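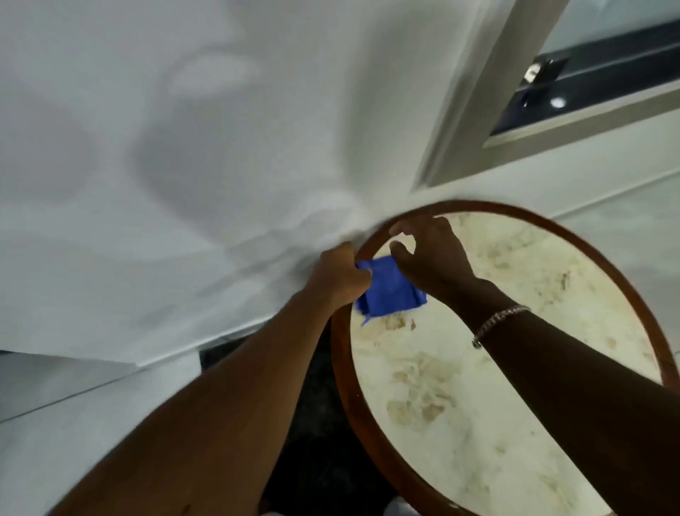 The folding machine at Pultcombe began with a pile of shop cloths and a free Saturday. Its builder, who shares a workshop there with two other makers and asked to be left unnamed, wanted an arm that could pick up a crumpled piece of fabric and flatten it on a table.

"Folding is the easy half," the builder said. "Finding a corner is what took all winter."

The arm is a secondhand unit bought from Gotilholm for $800, with a new wrist and a two-finger grip made in the shop. The control software, called Ruawai, runs on an old desktop under the bench.

Before writing any of it, the builder spent weeks doing the job by hand and recording it from head height. There are now roughly 1,000 clips.

"I wanted to know what my left hand was doing," the builder said. "Mostly it holds things down. I had planned for one arm, and after watching the clips I ordered a second."

The second arm has not been mounted yet. With one, Ruawai flattened 112 cloths in its last long run before the grip wore through its rubber pads. Thin fabric still gives it trouble, and so do patterned tabletops, where the software takes a stain for an edge.

The next version will be called Kandale. The builder expects to have both arms moving by February and has no plans to sell it.

"It's slow," the builder said. "I can do a whole basket while it does a napkin."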